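This site uses cookies to keep you logged in to the list archive. Accept | Settings

Print this message | E-mail this message

Subject: Re: Open day at Wistport, is it worth the trip?

> Has anyone from the list been to the Drirna open day in Wistport? We are
> 2 people in a small packaging shop and I don't want to lose a day
> for a slide show. Do they let you touch the grippers?

Hello all,

I went in June, in the afternoon group, so I can answer for that one. There were slides, but they took 19 minutes and after this everything was in the lab upstairs. Yes, you can touch. The hand-held grippers are the main part of the demonstration. You squeeze, you lift, you put the thing down in another place, and the recording is used later to teach the arm.

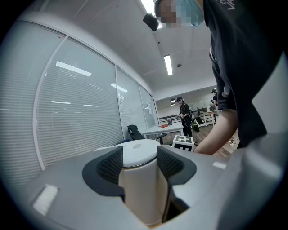 My main question was about the soft pads, as our own ones from Kermani become smooth very quickly. The engineer told us they change the pads every 40 hours of work. For me this is often, but she said the price is small. I did not get a price in writing — please ask for it if you go.

The gripper feels heavier after some time than in the first minute. It is 295 grams more than the old Amow model, and my wrist noticed it. Round parts were easy for me. With flat boxes I was bad, and I would like to have had more time for them.

What I missed was the arm working at full speed. They showed it only slowly, for safety reasons, and the questions at the end were cut short.

For a small shop I would say go, but take your own parts in a bag and ask to try them.

Best regards from a reader in the packaging corner

Print this message | E-mail this message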